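Search articles
Search
2 min read

Eltholm moves its work boot line to a stitched welt

Eltholm will drop cemented soles from its Podard work boot starting in April and switch to a stitched welt across all widths. The change covers both heights, the six-eyelet ankle version and the taller lace-to-toe model. Existing stock with cemented soles will be sold through under the old item numbers.

The upper stays full-grain leather with an unlined shaft. The midsole is now leather instead of fiberboard, which adds 70 grams per boot in a men's medium size. Product manager Malou Kárason said the heavier midsole was chosen to hold the welt stitching through repeated resoling. Eltholm rates the new construction for two resoles before the welt itself needs replacing.

The outsole is a lugged rubber unit from Ingvarsson with a heel block 5 millimeters lower than the current one. Hardness has gone up to 80 on the Shore A scale. Buyers can expect a stiffer boot during break-in, mainly under the ball of the foot. Steel shanks are unchanged.

Hardware has been revised as well. The top eyelets on the tall model are now closed D-rings - the open speed hooks are gone - and the laces are a waxed flat type supplied by Trollance. 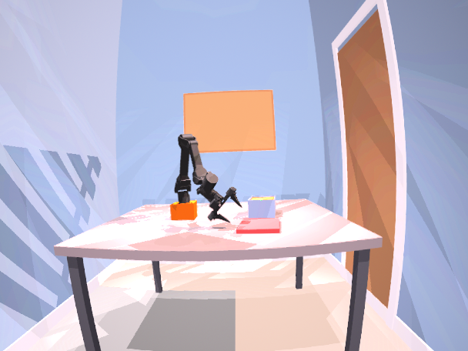

Sizing and care

The last is the same, so current owners can order their usual size. Eltholm advises a wax-based conditioner on the welt and warns against heavy oils, which can soften the midsole edge. Resoling will be handled by mail, with prices to be posted when the boots ship.

Comments (3)

rgd_boots: Sorry to see the speed hooks go. D-rings take forever in the morning.

Tamsin W.: Any word on wide sizes in the tall one?

heelcounter: @Tamsin W. It says all widths in the first paragraph.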